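Filed under: Shipping & Labels > Wrong weight
May, by Shazia Zaidi
3 min read

Ticket: labels printing at 250 g for everything
Shop: Wadimcombe. Store runs on Melis, labels through Brulla, with the Plonance connector in between.
Status: open again

Since Monday every label comes out at 250 g. Scarves, blankets, a single pair of socks, all the same. The weights in Melis are right. I opened a dozen products and checked them by hand before writing this, so please don't ask me to check the weights in Melis.

First reply from Darcy Goodwin at Plonance support: clear the browser cache and try again. I did it, on two computers. I don't see how a browser cache changes a number that gets passed between two servers overnight, and it didn't.

Second reply: update the label printer driver. The wrong weight shows on screen in Brulla before anything goes near a printer. I updated the driver anyway so it could be crossed off. Same 250 g. 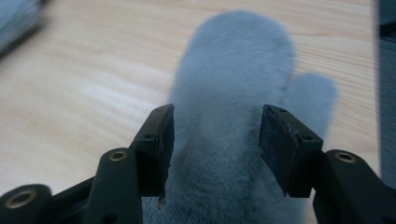 Page 2 of 3

Third reply: "This is a known display issue and does not affect postage." It does. The carrier billed us for underweight parcels on the blankets, which weigh 700 g each before the box. I have attached the billing sheet. If it's a known issue I'd like to see where it is known, because the status page has been green all week.

What I have found on my own:

1. 250 g is the default weight in the Brulla account settings. I changed the default to 640 g as a test. New labels then came out at 640 g. So Brulla is getting nothing from the connector and filling in the blank.

2. The connector log says "2,074 products synced, 0 errors" every night at 2:15 a.m. We do have 2,074 products, so it is reading the list. I no longer believe the "0 errors" part.

3. Exported one product from each side, the fuzzy mittens. Title, price and color match. The weight column is filled in on the Melis export and blank on the Brulla one.

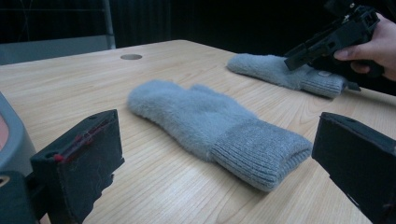
Reply from support, Darcy Goodwin

Thanks for the detail, Shazia. We had a look at the raw feed. Melis started sending weight with the unit in the same field ("250 g" where it used to be "250"), and our connector drops anything in that field that isn't a plain number. It doesn't log this as an error. We've put a patch on your account. Please run a full sync and confirm. I'll mark this as solved for now.

Follow-up from Shazia Zaidi

Please don't mark it solved before I've run anything.

Full sync finished at 4:40 p.m. Weights now come through for the single products. They do not come through for anything with size options, and most of our catalog has size options. A medium blanket still prints at the default. I put the default back to 250 g so at least the small parcels are close.

I'm also not sure I buy the explanation as it stands. If Melis changed the field for everybody, other shops must be seeing this, and the forum has one thread on it from someone whose problem was a broken scale. Either the change is only on some accounts or something was different on your end as well. Which connector version was I on before the patch? The settings page only shows the current one.

Things I still need:
- the fix for products with options
- an actual error in the log when a weight gets dropped
- something in writing I can send the carrier about the underbilled parcels

Weighing orders at the bench and typing the number in by hand until then. It adds most of an hour to the afternoon.
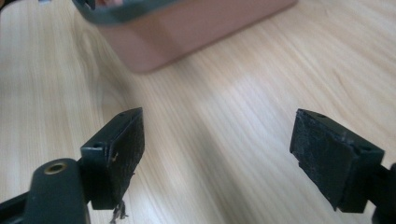
Wooden tabletop, fine straight grain.

Update, next morning: nightly sync ran at 2:15 a.m. "2,074 products synced, 0 errors." Medium blanket, 250 g.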